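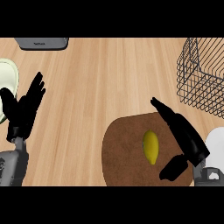
Iulian Gavrilă wanted to know, before I'd even got my coat off on Saturday, whether visitors would be allowed to drive the hands themselves or only stand and watch the simulator. Fair question, and I didn't have a proper answer for him, so I'm writing down what we settled on while it's still fresh.

Saturday, after the open day at Rirnden

Doors at 10, and we had 17 people through before lunch, which is a lovely turnout for a wet weekend. Most came over from the Galtbridge side, plus a family who'd seen the poster at the library and stayed nearly the whole morning (the youngest asked better questions than I did at my first demo).

We ran the kitchen table layout on the big monitor -- both arms, the cutting board, the yellow fruit, the wire basket up in the corner. I'm still fond of that layout. It's a bit plain, but people understand a kitchen straight away and you don't have to explain what a cutting board is for.

In the end we did let visitors drive, four at a time in the back room, with Valentin Avram on the keyboard ready to reset. The favourite by a mile was the right hand over the board. Everybody wants to go for the fruit first, and everybody comes in with the fingers closed and forgets the thumb. I must have said "open up before you come down" all morning, and my voice is gone.

Things to sort before the next one:

Reset took 7 seconds on the Tendbridge machine, far too long with a queue behind you. Valentin thinks it's reloading the wood texture every time. Will check.

The labels on the gloves have worn off again, so left and right got swapped twice. Coloured tape, please.

Chairs! We never have enough chairs.

Iulian would like the left hand to have a job of its own next time, maybe something with the green dish. I said I'd try a version on the Văduva build and show him before we promise it to anyone. Leftover biscuits are in the tin by the kettle.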